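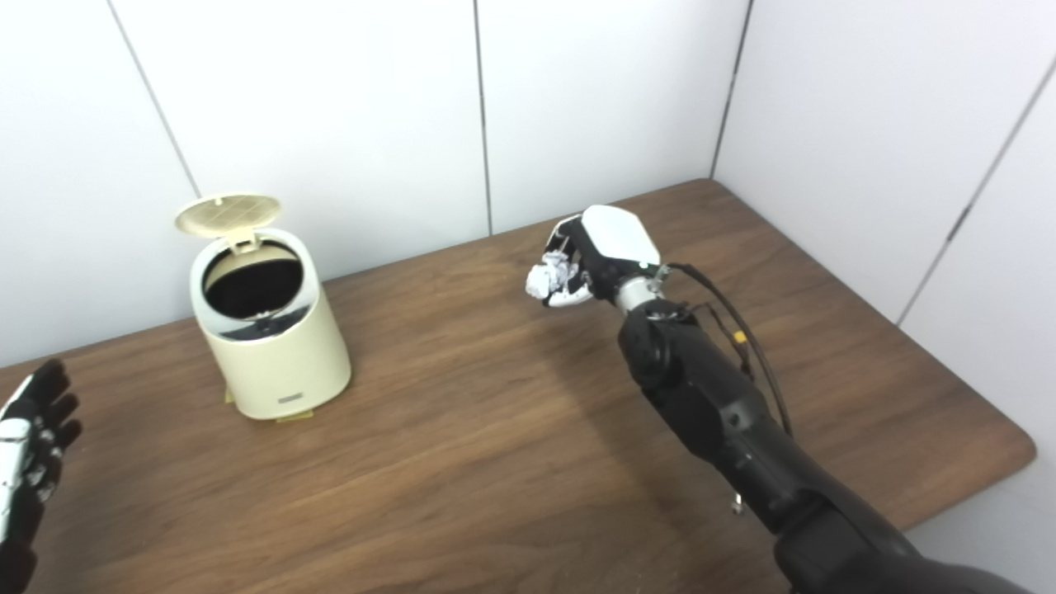

A ball of crumpled paper in the right hand, and the small bin with its lid open.

Shayne Lockyer writes the planning software at Cladimar, and most of it deals with the moment of letting go.

"People ask about grasping," he says. "Grasping paper is forgiving. You close the fingers until the current rises and then you stop. Release is where we lost the winter."

The old planner, Hedari, treated a release as a single point above the bin. If the wrist reached the point, the fingers opened. Lockyer went through 200 logged runs in February and found that the misses had one thing in common: the point was right and the palm was facing the wrong way, so the paper caught on a fingertip and dropped late.

Its replacement, Ellery, plans for the palm as well. It picks a region over the opening, checks which wrist angles the arm can reach there, and throws away any path that passes too close to the raised lid.

"The lid is the awkward bit," he says. "The depth data on it is noisy. We used to get a lid that was 3 centimetres thick one moment and gone the next."

His fix was to stop rebuilding the bin on every cycle. Perception now fits a stored shape once, then only updates its position. A full plan takes 900 milliseconds, slower than Hedari, and he is not bothered by that.

Both arms share one planner. The left is given a holding pose and told to keep clear, though Lockyer wants it to steady the bin eventually.

"That's a different problem," he says. "I've got a branch for it. It doesn't compile."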